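20 Jan 2019
Laundry sorting, basket contents before folding

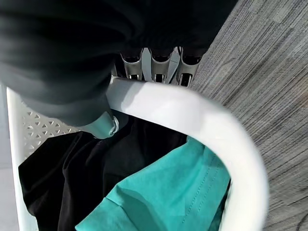 White basket with the black piece and the teal one.

Using the white plastic basket with the small triangular holes in the side. The Trajkovski one has a thinner rim and bends when it's full, so that's gone back on the shelf.

Teal piece is on the right, lying over the black. Visible stitching on it near the rim. Folds in the black are hard to make out from above, so note which piece is on top before lifting anything out.

Folded the load twice. First pass 107 seconds, second around 55. Most of the first went on finding the sleeves of a shirt that had gone in inside out. Turn everything right side out before it goes in the basket.

Brijesh Mathur wants darks kept in their own basket as of the next load. Fine by me, but we only have 2 baskets and the other is full of Hukivora towels. Ask about a third.

To do: relabel shelf, wash the towels, copy August fold times into this book.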